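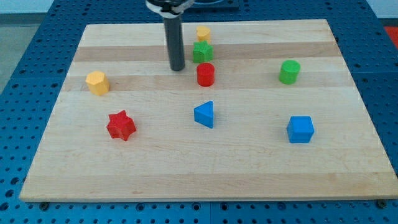
Week 4: Sorting and Classifying in the Early Years

Unit: Foundations of Numeracy (Birth to Eight)
Lecturer: Orathai Mahawong
Tutorials: Obadia Kaijage
Room 151, Bakbridge campus, 2 pm

What this week covers

Sorting is usually the first piece of formal mathematics a child does, and it starts well before counting is reliable. A toddler who puts all the spoons back in one section of the drawer is sorting. By the time children reach their first year of school, we expect them to sort a collection by one attribute, say how they did it, and then sort the same collection a different way.

These notes go with the lecture. Read them before the tutorial and bring the record sheet from last week.

Terms

Attribute: a property an object has, such as colour, shape, size, thickness or texture.

Matching: finding an object that is the same as another in some respect. Matching comes before sorting for most children.

Sorting: putting objects into groups so that everything in a group shares an attribute.

Classifying: sorting plus a rule that can be stated. The child can tell you what belongs and what doesn't. In practice the two words get mixed up in curriculum documents, so check how a source is using them before you quote it.

Class inclusion: understanding that an object can belong to a group and to a smaller group inside it at the same time. Dogs are animals. Children under seven often struggle with this when it is asked as a question about quantity ("Are there more dogs or more animals?").

Usual order of development

Children don't move through these on a timetable, and most will go backwards when the materials are new to them.

1. Grouping with no fixed rule. The child starts with red things, then adds something because it is next to them, or because it looks like Mum's car.

2. Sorting by one attribute with help. Colour usually comes first. The child may need the rule repeated.

3. Sorting by one attribute without help, and naming it.

4. Re-sorting. The child breaks up the first set of groups and makes new ones. This is harder than it looks to adults – the first sort has to be ignored while it is still sitting on the table.

5. Sorting by two attributes together, for example blue and round.

Choosing materials

Buttons, leaves, lids, socks and pasta all work. Blocks are handy when you want tight control over the attributes. A green star and a red cylinder differ in both colour and shape, so a child who separates them hasn't told you which one they used. Add a red star and you will find out.

Start with a small collection. A tub of 200 mixed counters is good for free play and a poor choice for assessment. For a whole class, up to 40 items per table group is plenty.

Check sizes against your centre's choking hazard policy for anyone under three.

Talking while they sort

Ask open questions first:
Tell me about this group.
Where would this one go?
Is there another way to do it?

Avoid naming the attribute before the child does. "Can you put the yellow ones together?" checks colour words and following instructions. It tells you very little about classification.

Leave a gap after each question. In the recordings we listened to in the lecture, most adults jumped in before the child had started to answer.
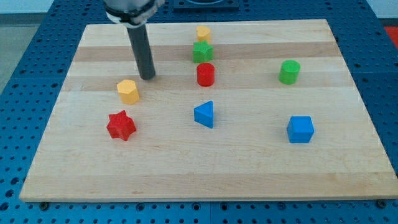
Recording what you see

Write down what the child said, word for word if you can manage it. "Sorted by colour" is your conclusion – the marker needs the evidence too. Note where the child hesitated, anything moved from one group to another, and whether the rule changed partway through.

Leftover items are worth a line as well. Some children make a group called "the others" and are quite comfortable with it.

For the tutorial

Observe one child aged three to six during a sorting task and fill in both sides of the record sheet. Consent forms must be signed first. If you can't get access to a child on placement, see Obadia, who has transcripts you can work from.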